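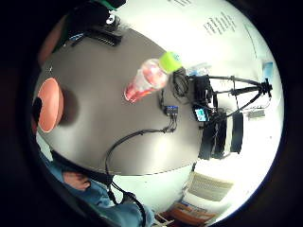 ## Recalled herbal sleep capsules still on sale?

**Serik** – Feb 28, 2023

Markunton capsules were recalled over an undeclared antihistamine. Two online stores still list the 30-packs. Has anyone had a refund? 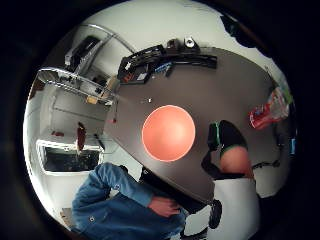
## Replies

**Coneo**

Got mine after emailing the seller the batch number, 207. Check yours, not every batch is included.

**Breathnach**

Disagree. I'd bin the lot whatever the batch – or hand it to a chemist.

**Serik**

Mine is 103. Ringing them in March if I hear nothing.

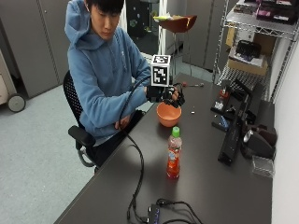
*Bloke in the light blue hoodie, at the long table*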